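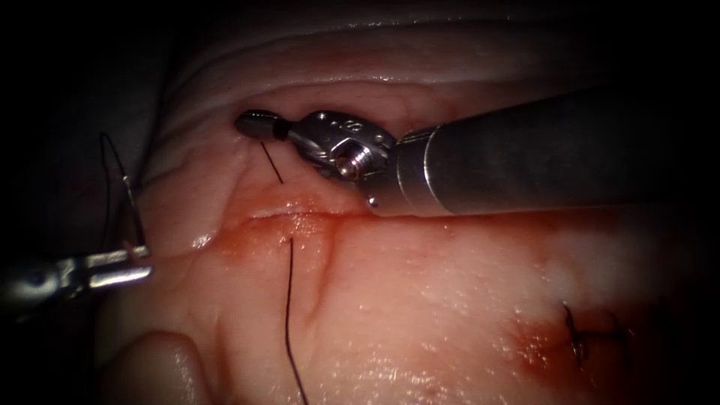

Raghda Nasrallah wrote to us that she got more out of one short cut and a quiet evening than out of a whole weekend of racing through the pad, and please could we put that in the guide. Gladly!

Section 2: Setting up your Zandel practice pad

This is the fun part. Clear a spot at a desk or kitchen table, put on a good lamp, and give yourself a full evening the first time (you'll want it).

1. Peel the film off both sides of the pad. The top is the smoother side, and it feels a little tacky when new.

2. Wipe your table dry and set the Enari tray on it, feet down. Press each corner until it grips.

3. Slide the pad under the two side clips. It should lie flat with no bulge in the middle. If it bows, loosen one clip and try again.

4. Make your first cut across the pad, well in from the sides. Go through the skin layer only and stop when you feel the blade drag.

Caution: The blade and needles are real and very sharp. Cut away from your free hand, and drop used needles straight into the sharps box.

5. Load a curved needle in the holder, about two thirds of the way back from the point. Turn your wrist and let the curve do the work. It feels odd for ten minutes and then it's wonderful.

6. Place a simple stitch at the center of the cut, tie it, and then work outward to each end.

Note: If the thread tears through, you're pulling too hard or sitting too close to the lip of the cut. Move back a touch and have another go.

7. When you finish, snip out the thread, wash the pad in cool soapy water, and dust it with cornstarch so it doesn't stick to its sleeve.

A pad takes up to 40 cuts if you space them well. Refills are listed as part 2705, and they fit the older Kwok tray too, with the clips turned around. For practice only. Never use these supplies on a person or an animal.

Next: Section 3, Knots by hand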